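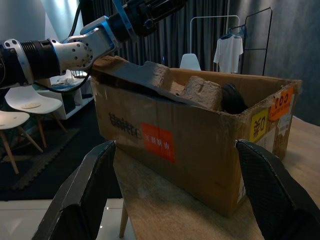 I help out with the student robot club at Skastesbridge, and after two terms of it most of my cleaning-up habits have moved over to my own kitchen table. The club's project is teaching the arms to tidy — boxes first, because everybody has boxes and everybody hates them. We like a long beat-up one with scuffed corners and a big flat sheet of cardboard stuck in at a slant, since that's what real boxes look like by the time you get around to them! So these are the tips that came out of all that, and they work just as well with plain old hands.

## Boxes and packing stuff

- Take the big flat piece out first. Everything sitting on it slides otherwise, and you'll be chasing it.
- Molded pulp blocks stack inside each other if you turn them the same way. Save two, recycle the rest.
- Cover or peel the old labels before you reuse a box. Cúc Mạc mailed one back to herself this way (she's still mad about it).

## The table that eats everything
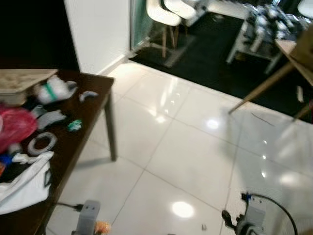 *Table on the left, still to be sorted.*

Seren Voyle has the students work from the front edge back, and I've copied her at home. Bags go first. They hide things, and they sag over the corner until something drops. Then tape, then anything small, then paper. I keep one shallow tray for "I don't know what this is" and empty it on Sundays.

Sweep the floor last. I know, I know, but I did it first for years and had to do it again every single time.

- Run your cables along one side of the table and leave them there. Ours moved every week until Seren put her foot down.
- Soft things get pinched from the middle, hard things from the sides. The arms taught me that one and now I pick up grocery bags differently.
- Before you start, open your grip wide and check that nothing is stuck in it. Goes for grippers, kitchen tongs and that grabber thing in the garage. 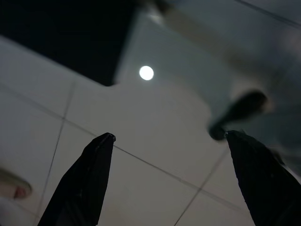

## Wiping down afterward

A barely damp cloth for the table, then a dry one right behind it. For grippy surfaces like textured pads or rubber jar openers, use an old toothbrush and go with the pattern. Let them air out overnight before they go back in the drawer.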